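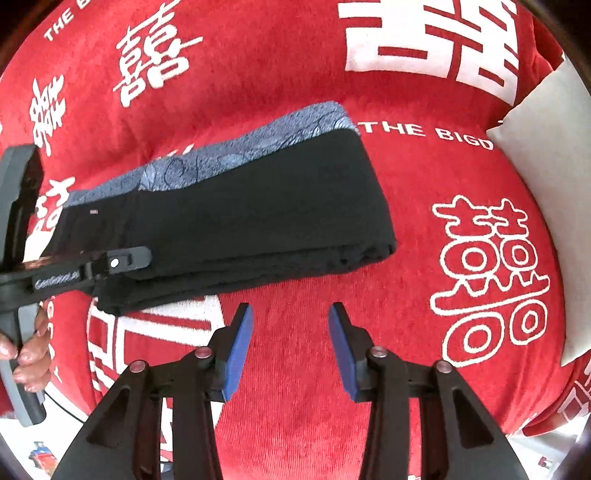

How to Fold a Dark Garment With a Patterned Band

A garment that is mostly plain black with one patterned band is easy to fold badly. The band ends up buried in the middle, and in a full drawer every black piece looks the same. The method on this page leaves the band along one edge so you can find the piece without pulling out the whole stack.

You need a flat surface and some contrast. I fold on a red cover because black on a dark blanket is hard to see, and a missed sleeve or twisted hem means starting over. A bed works fine if the cover is pulled fairly smooth.

Step 1. Lay it out
Put the garment down and spread it from the center outward. Find the hem and pull it straight. Run your palm over the fabric toward the edges to push out trapped air.
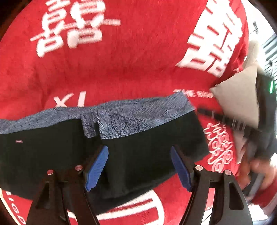
Photo: Benoît Langlois

Small creases in the cover underneath don't matter. Creases in the garment do, so smooth those now. On a soft surface press lightly — if you lean on it, the garment sinks and the fabric bunches up around your hand.

Step 2. Fold the plain part
Bring any loose sides in so the edges are straight. Then fold the black fabric toward the band, stopping just short of it. Make each fold the same depth. Thin knits take another turn, heavier cotton usually doesn't.

Step 3. Set the edge
Hold both ends of the strip and give it a light tug. Lay it down again with the band along the top. If a tag sticks out, tuck it under or leave it where you can read the size. I leave mine. 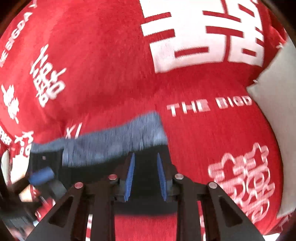

Folding on a red cover with white double-happiness characters.

Step 4. Put it away
For a drawer, fold the strip in half once more and stand it up with the band facing you. For a shelf, leave it flat and stack no more than a few. I switched from stacks to standing rows in November and haven't gone back. My drawer came with Egan dividers, but cut-down shoe boxes do the same job.

Slippery fabrics won't stand up unless the row is full. Fill the gap with socks.

Last updated 18 Feb 2026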